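"The sofa tells you how the people sit"

Josué Evangelista has cleaned and repaired upholstered furniture for 12 years, first in his uncle's garage and now in a workshop in Talholm, behind the old bus station. The business is called Naladden, and it has two vans and one very loud kettle. I visited him on a Monday in August to speak about sofas, and mostly about the soft kind of fabric that many families bought and now don't know how to clean.

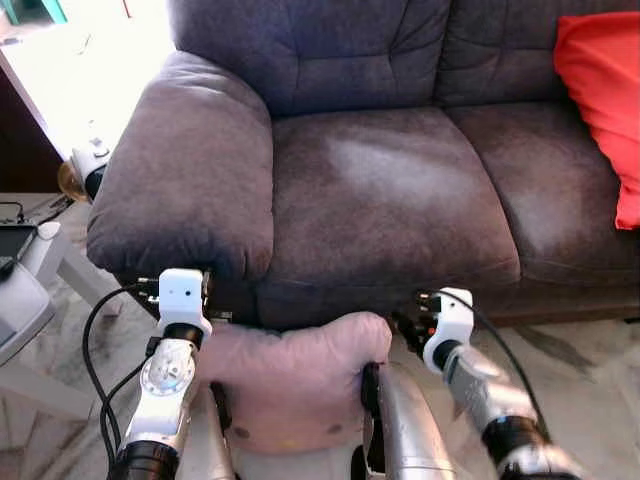
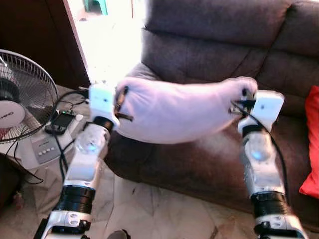 Microfiber is the material he is asked about most often. "People say to me, it is ruined, it has gone white," he told me. "And I say, wait, first put your hand on it." According to him, a pale area in the middle of a seat has two usual explanations. The fibres are lying in a different direction from their neighbours, or they are worn and will not come back. The left seat of the dark sofa, with its whitish patch, is the kind of thing customers telephone about, and the lighter shine along the top of the armrest is another. "The arm is the place for the hand, the elbow, sometimes the head of a child. It gets more than the back ever gets." He would not say from a distance which of the two problems it is. For this he needs a brush and a few minutes.

The brush is an ordinary one with soft bristles, the sort sold for suede shoes. He goes in one direction only, then in the opposite one, and looks from the side with a lamp. If the colour changes when the fibres change direction, he is happy. If it stays pale both ways, he tells the customer the truth and suggests to turn the cushion, when the cushion can be turned.

I asked about cloths, because in my own home we use whatever is near the sink. Mr Evangelista closed his eyes for a moment. "White," he said. "Please, only white. A coloured cloth can leave its colour in the sofa, and a white one also shows you what you are taking out." He keeps 62 of them in a cupboard by the door and washes them without softener. A new helper once washed the whole cupboard with a red apron, and those cloths are now used for the vans.

For water he is strict as well. Before anything else he looks for the label under the seat. A W means that water is allowed, an S means solvent only, and WS means both. Where there is an S, he puts a little alcohol in a spray bottle, tries it on a hidden corner at the back and waits. "The corner at the back is my best friend," he said. The drying can take up to six hours in a closed room, and he asks the family not to sit before that. They sit anyway, he thinks, but he asks.

The tufted backs need another kind of patience. Where the stitching divides the cushion in squares, every seam collects crumbs and dust, and the flat nozzle of a vacuum cleaner passes over it without reaching the bottom. He uses a narrow nozzle and follows each seam, from the top down, and only then does he vacuum the seats. He has seen people do it the other way, and then they must do the seats twice.

He does not like to sell things. There is a stain remover from a firm called Laryea on his shelf, and he speaks well of it for grease, but for most dirt he prefers a drop of washing-up liquid in a bowl. About covers he has a stronger opinion. "You buy a sofa because you like it, and then you hide it for ten years. For whom do you keep it?" A cushion in a bright colour is enough for him, if somebody wants to look at something else than the brown or the grey.

Near the end I asked what was his most difficult job. It was a corner sofa in a flat in Grelel Street, on the fourth floor, with a full glass of blackcurrant juice in it. The family had already tried salt, vinegar and a hairdryer – all in the same evening. He needed three visits. The mark is still there if you know where to look, he told me, and the owner knows.

Before I left he showed me the book where he writes down every job, with the fabric, the label and what he used. Number 462 was open on the table, an armchair with cat hair. He was going to collect it at four o'clock.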